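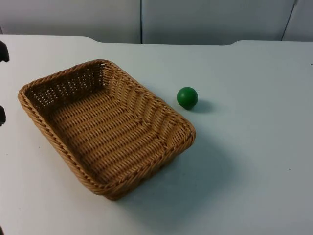
Grabar los episodios de la tarea «pelota a la cesta»

1. Coloca la cesta sobre la mesa blanca y deja la pelota verde fuera, sin que toque el borde.
2. Lleva la pinza a la posición de inicio, a la izquierda, y ábrela.
3. Abre Narnside, crea una sesión y escribe la instrucción: «mete la pelota en la cesta».
4. Pulsa Grabar, espera 2 segundos y teleopera el brazo. Suelta la pelota dentro y vuelve al inicio antes de parar.
5. Marca el episodio como válido o fallido. Los fallidos no se borran.

Cambia el ángulo de la cesta y el sitio de la pelota en cada episodio. Cada 30 episodios, revisa el encuadre. Para el primer entrenamiento hacen falta 1.000 válidos.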